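木のテーブルの片付け:皿のくず、布、細い棒の順番について

掲示板「くらしと台所の相談室」 > 片付け・掃除 > 食卓と作業台

1. 投稿者:nermina_g
はじめまして。ネルミナ・ゲオルギウと申します。日本語は勉強中ですので、変な文がありましたらお許しください。
私たちの共同の作業室には、明るい色の木のテーブルがあります。お昼にそこで軽く食べることもあるし、木の棒を使って工作をすることもあります。そのため、食器と材料がいつも同じ台の上に並んでしまいます。
質問は、片付けの順番です。私は先に皿を下げて、次に棒を集めて、最後に布で拭いています。同じ部屋のゴラズドさんは、先に布で拭くべきだと言います。皆様はどうしていますか。

2. 投稿者:六畳の主
皿が先でいいと思います。皿の上のくずは、運ぶときに必ず落ちます。拭いたあとに落ちたら、二度手間です。

3. 投稿者:gorazd_k
名前が出ましたので、私も書きます。ゴラズド・カラギアニスです。
私の意見は少し違います。私は「全部を先に拭く」とは言っていません。「皿を動かす前に、皿のまわりを拭く」と言いました。まわりにくずがあるとき、皿を持ち上げて動かすと、袖でくずが広がるからです。この点を、ネルミナさんは短く書きすぎたと思います。

4. 投稿者:nermina_g
>>3
すみません、短く書きすぎました。しかし、昨日の昼は全部を拭いていたように私には見えました。

5. 投稿者:gorazd_k
>>4
昨日の昼はスープをこぼしましたので、例外です。

6. 投稿者:まるごし
お二人とも同じ部屋で書き込んでいるのでしょうか。仲がよくてうらやましいです。
うちは飲食と工作の台を分けました。それが一番早いです。

7. 投稿者:nermina_g
>>6
台を分けることは考えましたが、部屋の都合で難しいです。窓の近くで明るい台は人気があり、みんながそこで食べたいし、そこで作りたいのです。

8. 投稿者:台ふき三代目
布のことを聞いてもいいですか。乾いた布ですか、濡らした布ですか。無塗装の木なら、濡れた布を置きっぱなしにするのはやめたほうがいいです。私は実家の台に丸い輪染みを作って、3回やすりをかけましたが、まだ薄く残っています。

9. 投稿者:nermina_g
>>8
固く絞った布を使っています。塗装があるかどうかは、正直に言うと分かりません。古い友人から譲られたテーブルで、説明書がありませんでした。
布を使ったあとに、丸めて台の上に置く人がいます。私はこれが一番気になります。

10. 投稿者:gorazd_k
>>9
それは私のことです。
言い訳になりますが、布を掛ける場所がありません。椅子の背に掛けると、座った人の服が濡れます。

11. 投稿者:六畳の主
>>10
洗い桶かボウルの縁に掛けたらどうですか。

12. 投稿者:nermina_g
>>11
ボウルはあります。プラスチックの、トルコ石のような青緑色のものです。縁に掛けることは考えませんでした。ただ、少し重い布を片側だけに掛けたら、ボウルが傾きませんか。

13. 投稿者:六畳の主
少し水を入れておけば傾きません。

14. 投稿者:まるごし
木の台の上に水入りのボウルを置くのは反対です。誰かの肘が当たったら、くずの話ではなくなります。

15. 投稿者:台ふき三代目
>>14に賛成します。工作の材料が木なら、なおさらです。粘着フックを台の脚につけて、布はそこに掛ければよいと思います。

16. 投稿者:gorazd_k
フックは買いました。Skedham という店の2000円のセットです。でも、床に近いところにつけたら、布の端が床につきました。もっと高いところにつけると、膝に当たります。いまは引き出しの中に入っています。

17. 投稿者:棒の人
横から失礼します。私は棒のほうが気になりました。細い木の棒は、台の上で一番見落とします。色が台と似ているので、拭くときに布の下に入って、転がって、床に落ちます。踏むと折れます。
私なら、棒、皿、布の順にします。

18. 投稿者:nermina_g
>>17
ありがとうございます。棒を先に、という意見は初めてです。確かに、皿の後ろに棒があると、皿を取るときには見えません。
棒の入れ物は何を使っていますか。

19. 投稿者:棒の人
長いものは筒に立てます。ポスター用の紙筒を切って、底に厚紙を貼りました。短い筒だと倒れますので、棒の長さの半分より深いほうがいいです。Kuvameck の工具立てもよいですが、高いです。

20. 投稿者:まるごし
筒に立てると、使いかけの棒と新しい棒が混ざりませんか。

21. 投稿者:棒の人
混ざります。私は気にしません。

22. 投稿者:gorazd_k
私は気にします。使いかけの棒には糊がついていることがあります。筒を二つにするべきです。

23. 投稿者:nermina_g
写真を載せます。白い丸い皿、細長い木の棒、オレンジ色の布と、ボウルがあります。皿には茶色い小さなくずがついています。棒の一本は皿のすぐ後ろ、もう一本は布の手前です。この状態から、皆様ならどれを最初に動かしますか。

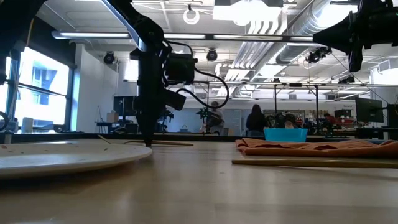
24. 投稿者:棒の人
やはり棒です。手前の棒を取って、次に皿の後ろの棒を取ります。奥の棒は、引っ張らないで、上に持ち上げてください。引くと皿に当たります。

25. 投稿者:六畳の主
私は皿です。くずがついているなら、早くごみ箱の上で払いたい。棒はそのあとでも逃げません。

26. 投稿者:台ふき三代目
布がくしゃっとしていますね。私なら最初に布を広げて、たたみ直してから始めます。しわの間にくずが入ったまま拭くと、台に細かい傷がつきます。

27. 投稿者:gorazd_k
>>26
この意見は大事だと思います。布は広げて、ごみ箱の上で一度振ります。いままで振っていませんでした。
私の最初の意見も変えます。棒、それから皿のまわり、それから皿です。

28. 投稿者:nermina_g
>>27
私はまだ、皿のまわりより皿が先だと思っています。でも棒を先にすることには賛成します。
ボウルについて、もう一つ質問があります。布の奥に置いていますが、台を拭くたびに動かすのが面倒です。くず入れとして使う方はいますか。

29. 投稿者:まるごし
くず入れにするなら、食べ物に使わないと決めてください。うちは一度どちらにも使って、家族に叱られました。ふちに油性ペンで「ごみ」と書いてあります。

30. 投稿者:六畳の主
ペンで書くのは少し悲しいので、色で決めるほうが好きです。青緑はくず、白は食べ物、など。

31. 投稿者:台ふき三代目
色で決めると、新しく来た人には分かりません。共同の部屋なら字で書いたほうが親切です。

32. 投稿者:nermina_g
>>31
新しい人は時々来ますので、字にします。紙のラベルを貼って、透明なテープで上から覆うつもりです。
筒は、ゴラズドさんの言うとおり、二つ作ることにしました。直径は80ミリの紙筒が倉庫にあります。

33. 投稿者:gorazd_k
>>32
その紙筒は私がポスターのために取っておいたものです。一本は使ってもいいですが、もう一本は残してください。

34. 投稿者:nermina_g
>>33
分かりました。一本を半分に切ります。

35. 投稿者:棒の人
半分に切るなら、切り口に紙やすりをかけておくと、棒が引っかかりません。底の厚紙は二枚重ねにしたほうが長持ちします。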